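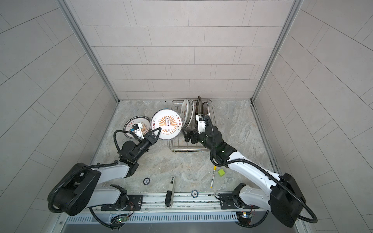 *Two arms at the dish rack station, Kellstead open day, June 2022.*

**The Kellstead open day** is a yearly public demonstration of robot arms, held at the Dumier workshop in Kellstead. I've been keeping this page going for a while, and I finally got to go myself, so parts of it are firsthand now (the parking section I deleted, sorry, it was out of date).

## Dish rack station

The station most people crowd around is run by Clotomik. Two arms share one small enclosure and handle plates at a silver wire rack. When I got to the front, the left one had a white plate by the rim, the kind with an orange sunburst in the middle and red characters around the border, while the right one was reaching in among the dark plates. I stood there far longer than I meant to!

Plates are a good test because they're thin, smooth and easy to drop – and a rack slot doesn't leave much room for a sloppy wrist. The left arm uses a black parallel-jaw gripper. According to the handout, Clotomik recorded 1,368 practice runs before the doors opened, and each public session lasts 20 minutes.

## Other stations

Ferreira showed a sorting bench in the next room, which I only saw for a moment (the line was long). There were 34 stations listed in the program, though a few were posters with a person standing next to them.

## Visiting

Entry is free, but you need a ticket, and each session is limited to 200 people. Go early if you want a spot by the glass doors. Talks are held upstairs and aren't recorded.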